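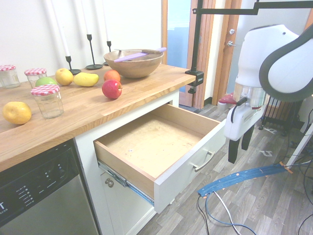
Quintana镇调整住宅用水计量办法 明年1月起按月抄表

Quintana镇供水管理处公布住宅用水计量调整办法。自明年1月抄表周期起，全镇3,499户住宅用户由每两个月抄表一次改为每月抄表一次，阶梯水价的分档水量同步折算为月度基数，各档单价不变。

根据管理处提供的数据，现已有2,736户完成远传水表更换，其余用户仍使用机械式水表，由抄表员入户或在表井处读数。远传水表每日上传一次读数，账单以周期末日24时的读数为准。机械式水表以实际抄见日读数为准，抄见日与周期末日相差超过四天的，按日均用水量折算。

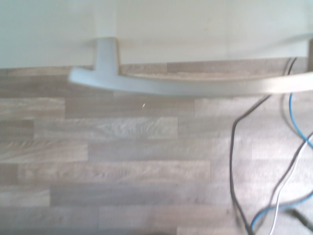
供水管理处计量科科长Oriana Saavedra表示，两个月一次的抄表周期使户内暗漏难以及时发现，部分用户收到账单时漏水已持续数周。改为按月抄表后，系统将对连续两个周期用水量异常升高的用户发出书面提示。用户对读数有异议的，可在账单送达后14日内申请校验水表。校验结果超出允许误差的，校验费用由管理处承担，水费按校验结果重新核算；未超出的，费用由申请人承担。

水表更换工程由Jotavik公司承担，新表口径与原表一致，安装时一般不需改动户内管线。表前阀门锈蚀无法关闭的，须另行预约停水更换。表后管线及厨房、卫生间内阀门的维修仍由用户自行负责。
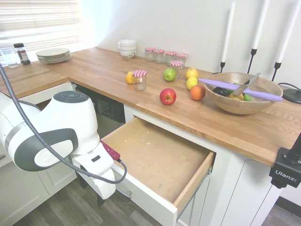
Quintana，2018年12月15日

Skellbridge片区的换表工作列入下一阶段。该片区管网建成较早，部分表井深度不足，须先行改造井室。工程负责人Agustina Gallardo称，井室改造期间采用分段停水，每次停水时间不超过4小时，停水通知提前张贴于各楼栋入口。

计量调整后，缴费期限仍为账单送达次月末日。已办理银行代扣的用户无须重新签约，扣款频次随抄表周期调整为每月一次。现金缴费窗口的办公时间不变。租住户办理过户结算时，须由出租人与承租人共同确认当日读数，并在结算单上签字。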